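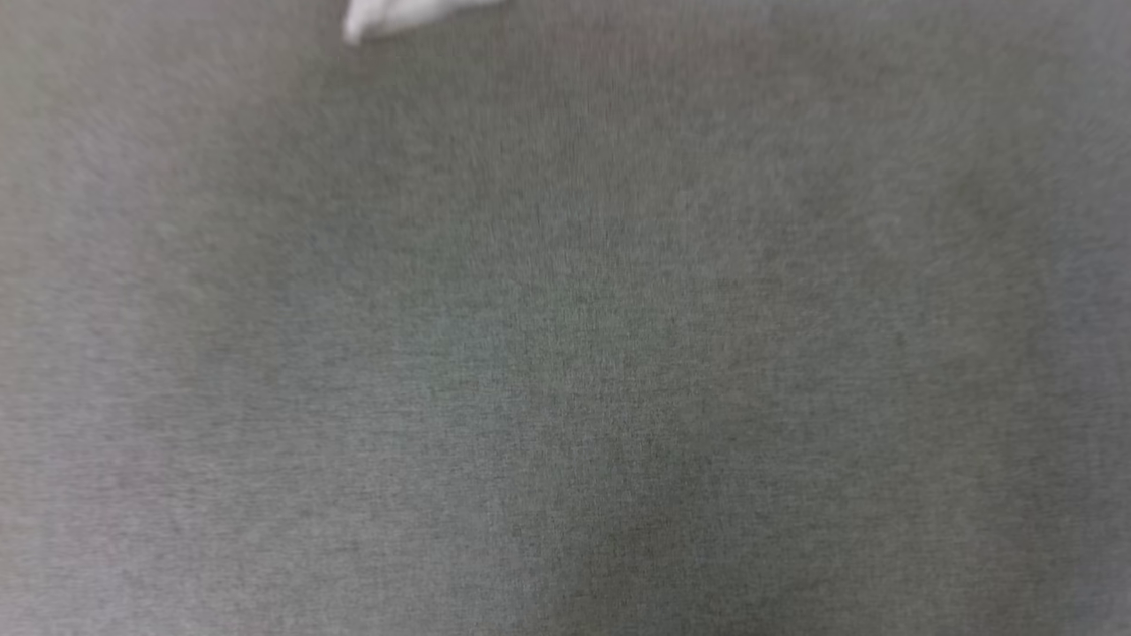 The Devcombe 122 is a streaming encoder and playout unit for small OTT channels, event broadcasters and venues that deliver their own video. It takes one live source and produces a full adaptive bitrate ladder for phones, browsers and television apps. Fine, low-contrast texture is the usual test of any encoder in this class. Gray fabric with a heathered weave and faint streaks, as in the picture, is easily smoothed into flat blocks at low bitrates, and the 122 has a separate detail setting for this kind of material. The setting is off by default and adds to the bitrate of the top two rungs only.

Inputs and outputs
Video input is SDI or HDMI, selected in the menu. Audio is embedded or taken from the balanced analog pair on the rear panel. Output is HLS or DASH over either network port. The second port can carry the same stream to a backup origin or be reserved for control – it cannot do both at once.

Encoding
The ladder has up to six rungs. Each rung can be given its own resolution, frame rate and bitrate cap. Keyframes are aligned across all rungs, so players can switch without a visible gap. Captions are passed through from the input or read from a sidecar file during scheduled playout.

Playout
Internal storage holds 80 hours of program at the default mezzanine setting. The scheduler accepts up to 2000 playlist entries. Entries can be edited while the channel is on air, except for the one currently playing and the one that follows it. If the live input drops, the unit changes to a holding clip chosen by the operator and returns to live when the signal has been stable for five seconds.

Mounting and power
The case is one rack unit high and half a rack wide. Two units fit side by side in the Kurek tray, sold separately under part number 966. Leave the side vents clear. A second power supply is optional and can be replaced while the unit is running.

Rental and supply
Gedirent carries the 122 for daily and weekly hire, with cables and a transit case included. Purchase orders are shipped from the Stumitz warehouse. Firmware updates are free for registered units – hired units are updated before dispatch and should not be updated by the customer.

Page updated 1 June 2025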